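首页 > 行业走访 > 末端执行器 > Westerberg 拆解试验间走访记录

本站使用 Cookie 以保存浏览设置。继续浏览即表示同意。

Westerberg 拆解试验间走访：两款夹爪、一台控制器和腕部相机

周三上午到的 Westerberg。登记、换鞋、领防静电手环，之后直接进试验间。这次去之前已经看过对方发来的测试大纲，所以略过了公司介绍，时间基本都花在设备上。接待的是应用工程师 Waraporn Meesuk，她负责末端执行器的选型，测试大纲也是她写的。

走访的目的比较窄：我们自己的产线准备上废旧台式机的半自动拆解，机械臂已经定了，夹爪和控制器没有定。Westerberg 手里同时有 Flultero 的连杆式夹爪和 Gostico 的平行夹爪，两款装在同型号的六轴臂上，臂展 745 mm，控制器都用 Plostell。同臂、同控制器、同一批任务，这样的对比条件自己搭起来很费事。

测试任务分两类。第一类在机箱内部，包括接近内存槽、拔电源插头、取排线；第二类在机箱外，抓取板件并放到型材架旁的指定位置。两类任务对夹爪的要求差别很大，前者看指端能不能进得去，后者看开口和夹持稳定性。

先看 Flultero。这款夹爪的手指是多段连杆，收拢时指端走弧线，做平面抓取需要在轨迹里补偿高度。补偿量写在 Plostell 的工具参数里，随开口变化查表。Meesuk 说表是他们自己标的，出厂数据只给了全开和全闭两个位置，中间靠插值误差偏大。夹持力设定为分级，实际使用中只用到较低的几级，级别再高，塑料插头的卡扣容易先坏。 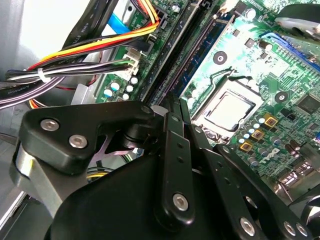 机箱内作业的难点主要在可达性，夹持力倒在其次。指端要够到内存槽和处理器插座一带，腕部就得压低，连杆展开后的外形随之变成干涉源。厂商样本上一般只标手指行程，连杆中段向外鼓出多少要自己量。线束是另一个问题：那块 DELL 主板上，红、黄、橙、黑、白、紫几色电源线斜跨板面，用一根白色小扎带收住，再接到白色多针插头，规划路径时这一束只能当作形状不确定的障碍物。Westerberg 目前的做法是给线束区域设一个膨胀包络，夹爪外形模型不得进入，需要拔插头时再切换到单独的子程序，从插头侧面接近。包络设大了，内存槽一侧的姿态就没有解；设小了，连杆会刮线。他们调这个参数调了很久，现用值也只适用于这一类机箱布局。

拔插头的动作我要求重复看了几遍。子程序先让指端贴住插头两侧，低速闭合，检测到电流上升后停住，再沿插头轴向退出。Flultero 的电流反馈更新较慢，闭合速度必须相应放低，否则停止时已经过夹。Gostico 的反馈快一些，闭合段可以提速，但它的指座宽，转角处进不去，只能把整条臂绕到另一侧，多出来的移动把省下的时间又用掉了。单看闭合段，Gostico 占优；按整个动作循环计，两者差不多。

腕部相机也在对比范围内。两款夹爪用同一只小型相机，安装支架不同。Flultero 这一套相机离手指近，画面下半部被夹爪占去不少，近距离定位时可用视野只剩上半部分。好处是指端始终在画面里，可以直接做指端与目标的相对测量，手眼标定的残差影响小。Gostico 的支架把相机外移，视野完整，遮挡少，代价是支架本身加宽了腕部，在机箱侧壁附近要多留余量。Meesuk 倾向于前一种，理由是遮挡区域固定，做一张掩膜就可以处理，而外移支架碰过机箱，碰一次就要重新标定。

照明没有专门处理，试验间用的是顶灯。金属散热盖、电容顶面和螺钉头都有反光，基于边缘的定位在这些部位不稳定。他们试过加环形光，反光位置只是跟着相机移动，没有消失。现在的定位改用主板上的安装孔和插槽轮廓作基准，避开高反光件。我问过偏振方案，答复是曝光时间会变长，动态定位时拖影明显，还在评估。

控制器部分看得比较细。Plostell 的优点是夹爪通信走机器人末端接口，不用另外拉线，腕部外挂线缆少了，六轴旋转时不必考虑缠绕。缺点有两处。一是更换夹爪后工具参数不会自动切换，要操作员手动选择，他们用一个上电检查程序来防止选错；二是力控模式下夹爪指令的优先级低于运动指令，两者同时下发时夹爪动作会延后。拔插头子程序里专门加了等待，原因就在这里。固件更新能否解决，对方没有给出时间表。

第二类任务安排在午后，场地换到型材架一侧。
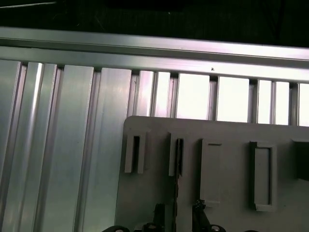
型材架前的灰色板件，画面底部为黑色夹爪手指。

机箱外的任务对视觉要求更高。铝型材的竖向沟槽在图像里形成重复条纹，特征匹配容易错位一格，结果是横向偏差刚好等于一个间距，数值上看不出异常。型材之间的空隙透光很强，右侧一片过曝，自动曝光又会把左边压暗。现场的处理是锁定曝光，并把匹配区域限制在灰色板件上缘那排凸起的框形结构上，只用板件自身的轮廓。限制区域之后错位没有再出现，但板件初始位置偏得较多时会直接报找不到目标，需要人工复位。两种失败方式相比，报错当然好处理得多。

抓取环节 Gostico 表现更稳。平行开合，指面与板件贴合均匀，抬起后姿态变化小。Flultero 的弧线轨迹在这里是个麻烦，闭合过程中指端有高度变化，补偿没有跟上时板件会被略微带起。把闭合速度降下来可以改善，节拍也就跟着下来了。测试大纲里对放置偏差有规定，两款都在允许范围内，Gostico 的离散程度更小。具体数据 Westerberg 不允许外发，这里只写相对结果。

指垫方面，现场备有 4 种材料可换。橡胶类的摩擦够，沾灰之后下降快，拆解场合灰尘又多，擦拭频率偏高。硬质指垫耐用，夹光滑件时要提高夹持力。我们的工件以带灰的旧机箱为主，我个人会先试带浅纹的硬质指垫，橡胶留给外壳面板一类的薄件。换指垫要拆手指上的内六角螺钉，Flultero 的螺钉位置外露，扳手直接能下去；Gostico 有一颗被指座挡住，得先把夹爪张到全开。

连续运行测试看了近70分钟，跑的是内存槽接近和插头拔取的混合程序。期间停过机，一次是视觉超时，一次是 Plostell 的通信报警，重启夹爪节点后恢复。通信报警的原因当场没有查清，Meesuk 怀疑是末端接口的供电在加减速阶段有波动，打算接记录仪再跑。这一条我请她有结果后单独告知，因为我们的臂也走末端供电，会碰到同样的情况。

维护方面补充几点。Flultero 连杆的销轴需要定期检查间隙，间隙变大后指端重复定位会变差，查表补偿也就失效了，需要重新标。Gostico 的导轨怕碎屑，厂商提供防尘罩，装上后开口行程略有损失。两款的备件供应都通过同一家代理，交期对方没有承诺。

对我们选型的影响：机箱内的工位倾向 Flultero，前提是自己做完整的开口与高度标定，并把连杆外形按实测建模；板件搬运工位倾向 Gostico。两个工位用不同夹爪会增加备件种类，快换盘能不能承受频繁切换，这次没有测到，Westerberg 的试验间也没有配快换。控制器暂不定，等通信报警的排查结果。

待办：
- 向 Meesuk 索取线束包络的参数说明，确认是否可以共享。
- 在自有机箱样品上实测 Flultero 连杆全行程外形。
- 询问 Plostell 力控模式下夹爪指令延后的具体时序。
- 腕部相机按近指安装和外移安装各做一套支架。
- 下次走访带我们自己的机箱去，至少包含一台窄体机型。

订阅行业走访栏目邮件，新文章发布后发送至您的邮箱。可随时退订。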